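Workshop News: Two-Arm Sorting Bench

The two-arm bench at the Curnarwood shared workshop is now up and running on Monday and open evenings. Juraj Trnka started the build in April with one arm clamped to a table. The second arm went on last month, and both are now bolted to a single aluminum rail so they stay lined up when the bench gets moved.

Most of the white parts were printed on the Skolau machine at 80 percent speed. The faster setting left rough edges on the bracket holes. Each arm has its own control board, and the cables are left with plenty of slack so they don't pull at the wrist.

The task for now is putting small pieces of trash in a wastebasket. Juraj set a target of 100 tries per evening and writes the results in the blue binder by the door. Please don't move the wastebasket, even a little, while a run is going.

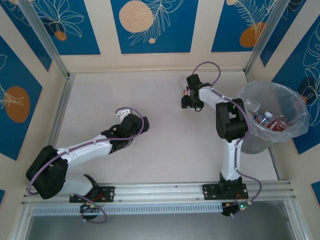
Next on the list is a better grip for smooth plastic, and a cover for the boards. If you have spare M4 bolts or rubber sheet, leave them in the Ayala drawer with your name on the bag. Members who want to try the bench should sign up on the sheet by the laser cutter.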